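Looking after a two-armed bench robot: my Sunday tips

I've had charge of the pair of arms on our kitchen-utensil bench since June, and most of what keeps them happy is plain housekeeping. Sombat Suwannarat set the bench up before me and left me a page of notes, half of them in Thai, so some of this is his and some I learned by getting it wrong.

Start with the fingertips. Flour dust, finger grease and bits of old tape all build up on them, and then the spoons start slipping. I wipe mine with a barely damp microfibre cloth, then a dry one -- never kitchen spray, it leaves a film and you'll spend the afternoon blaming the software. An old soft toothbrush gets into the corners.

Do the power first, though! Arms parked, switch off at the wall, count to thirty, then hands in. I know people who skip this. Don't.

Cables next. Run your hand along the whole length and feel for flat spots or anything that's gone stiff. You want a nice lazy loop at the top of each arm, with enough slack for the furthest reach and not so much that it drops into the grater. I hold mine with hook-and-loop straps, because cable ties always get pulled too tight (usually by me) and you have to snip them every time you want a look underneath. 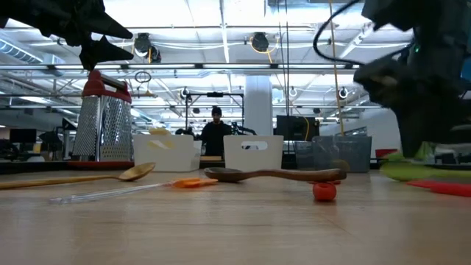
Then there are the screws that hold the fingers on. Ours work loose long before they look loose, so I give each finger a gentle wiggle every morning and do them up properly with the little torque driver every 400 cycles. The Mevura counter was on 1,446 last time I looked, and I'd missed one, so I'm in no position to lecture. A dot of paint pen across the screw head and the metal next to it will show you if anything has crept round.

Re-zero after every finger change, even if you've put the same fingers back. I skipped it once and the left arm came down a whisker low all day, which did a wooden spoon no good at all.

For the tabletop, warm water and a wrung-out cloth, going with the grain. Let it dry before you switch back on.

Spare finger pads come from Sestel, part 307, and they keep best flat in a biscuit tin. Mine's on the shelf by the kettle, with the torque driver and the paint pen in it.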